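Brandschutz im Haus: Feuerlöscher und Bodenflächen

Im August steht bei Clokden die jährliche Sichtprüfung der tragbaren Feuerlöscher an. Erfasst werden Gerätenummer, Standort, Plombe, Schlauch und Lesbarkeit der Beschriftung. Geräte mit verblasstem Etikett werden in der Liste vermerkt, das Etikett wird bei der Wartung durch Alletti ersetzt. 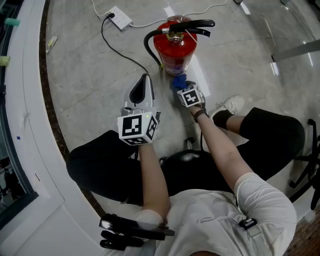
Feuerlöscher auf dem marmoriert gemusterten Boden, dahinter eine Steckdosenleiste mit eingestecktem schwarzem Stecker

Für bodenstehende Geräte gilt: Griff und Hebel bleiben frei zugänglich, Tücher und Handschuhe gehören nicht an den Fuß des Löschers. Zu Steckdosenleisten ist ein Abstand von mindestens 80 cm einzuhalten. Kabel werden entlang der Wand geführt. Wo eine Querung unvermeidbar ist, liegt im Lager Menar eine Kabelbrücke bereit.

In der Halle betrifft das vor allem die freie Fläche zwischen der Leinwand und dem Pfeiler aus rötlichem Backstein. Dünne weiße Leitungen sind auf dem Boden schlecht zu erkennen und werden nach Gebrauch aufgerollt. Flaschen bitte nur auf der Theke abstellen.

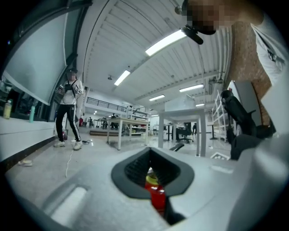

Halle mit Leinwand, Tischen und Regalen, im Hintergrund die Galerie

Die Geräte 1.714, 1.715 und 1.719 sind in der neuen Liste bereits eingetragen. Fehlende Standorte bitte bis Monatsende an die Haustechnik im Gebäudeteil Sachdeva melden.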